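Tonammont gallery gives its printmakers the big room at last

3 comments | 34 shares

I've been banging on about the upstairs room at the Tonammont for ages, so forgive me if I sound a bit smug this week. The gallery has finally handed it over to the printmakers, and the first show in there is Tsung-han Mok's, a run of 60 woodcuts and monotypes all made along the Irkasen foreshore. It opened Thursday night and I got there early, mostly to beat the queue for the cheese.

If you only know Mok from the little harbour prints that used to hang in the café downstairs (lovely things, but you had to squint past someone's flat white to see them), you're in for a surprise. The new work is huge. The biggest woodcut takes up nearly the whole end wall, a tide line in four greys with one skinny stripe of mustard colour running across it, and I stood in front of it long enough that somebody asked if I worked there. 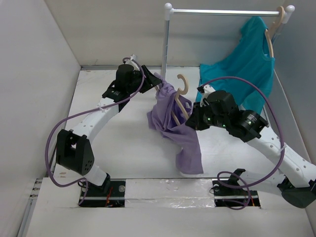

The monotypes are smaller and quicker, and I liked them even more. Mok told me they were done two at a sitting, first thing in the morning, before breakfast and before there was time to get fussy. You can feel that in the wiping. There's one called Ho, after the bay, where the ink has been dragged sideways with a rag and left alone, and it looks more like weather than most paintings of weather do.

Darius Sproģis has done the hang, and I'll admit I had my doubts when I heard he wanted everything unframed. Paper pinned straight to a wall makes me nervous! But with the old skylights uncovered again, glass would have been a disaster up there, all glare and reflections of people's foreheads. As it is you can get right up to the surface and see where the block has bitten into the paper. He's grouped the prints by colour and ignored the dates completely, so the early blue ones sit beside blue ones from this year, and the room sort of warms up as you go around it.

My one grumble is the labels. They're down at knee height in pale grey type, and I watched a whole line of visitors bend over like they'd dropped their keys. Darius says bigger ones are at the printer. I'll hold him to that. 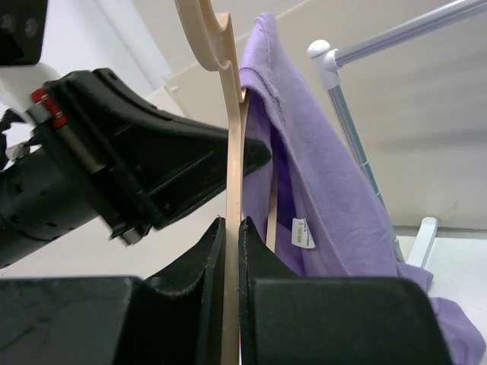

A lavender-purple T-shirt draped over a beige plastic hanger.

There's a catalogue too, put out by Ileo, with a long interview in which Mok talks about learning to carve on offcuts of flooring and about giving up colour for a couple of years after moving away from the coast. I read it on the tram home and nearly missed my stop. The reproductions are a bit dark for my taste, especially the monotypes, but the paper's nice and it's a proper stitched spine.

The show stays up until the end of October and entry is free, though there's a donation tin by the stairs. Mok is giving a carving demonstration in the back studio on the last weekend, starting at 2, and you'll need to book a spot at the front desk. I've already put my name down, so that's one less for the rest of you, sorry. Wear something you don't mind getting ink on.

3 comments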